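Quintero abre la recogida de juguetes y pequeños electrodomésticos hasta fin de mes

11 de diciembre de 2021

Desde primera hora, cola en la puerta del local de Quintero. Arranca la recogida de juguetes y pequeños electrodomésticos de segunda mano, organizada por la asociación Randen con el apoyo de la tienda Skungate, que cede el almacén y las estanterías. Horario de 16 a 20 horas, entrada por la calle de atrás - la puerta principal sigue en obras.

Se admite casi todo lo que quepa en una caja. Tostadoras, batidoras, exprimidores, hervidores. Juguetes de playa y de jardín, puzles completos, cocinitas. No se recogen peluches ni nada con pilas soldadas. Tampoco microondas, que el año pasado llenaron medio pasillo y hubo que llevarlos al punto limpio.

La edición anterior cerró con 3,020 artículos entregados, segun los datos de Randen. Este año el objetivo es parecido, aunque la campaña empieza más tarde: en octubre el almacén todavía estaba ocupado. Las entregas a las familias se harán en tres turnos y con cita previa.

Entre lo que ya está sobre la mesa, una tostadora roja de lunares blancos, con sus dos rebanadas puestas, y una bandeja con tres palas de jardín de juguete: una azul claro, una verde y una morada.

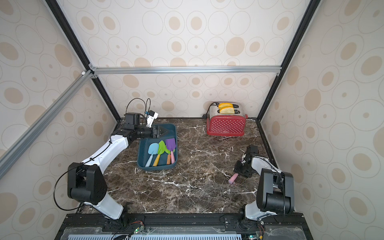
Leidy Agudelo pide que las palas y los rastrillos no se repartan sueltos, que vayan en lote con un cubo, porque el año pasado a su hijo le tocó un rastrillo y al vecino el cubo, y acabaron los dos enfadados. También pregunta si las tostadoras se van a probar antes de entregarlas. La respuesta de la organización: sí, todas. Eliécer Cuadros se encarga de la revisión eléctrica y lo que no pase se separa para piezas.

Los aparatos deben llegar limpios, sin migas en la bandeja, y con el cable entero. Nada de enchufes pelados ni empalmes con cinta. Los juguetes, lavados con agua y jabón. Si falta alguna pieza, mejor anotarlo en un papel y pegarlo a la caja.

Para quien no pueda acercarse hay recogida a domicilio con Sendby, gratuita hasta 15 kilos por hogar. Se pide por teléfono o en el propio mostrador. Edith Sotelo, de la asociación, avisa de que los huecos de esta semana están casi completos y recomienda llamar por la mañana - por la tarde no siempre hay quien coja el telefono.

Hacen falta además cajas de cartón medianas y papel para envolver. Se dejan en el mismo mostrador, sin cita. El local cierra los festivos y la víspera de Navidad. Último día de recogida, el 30.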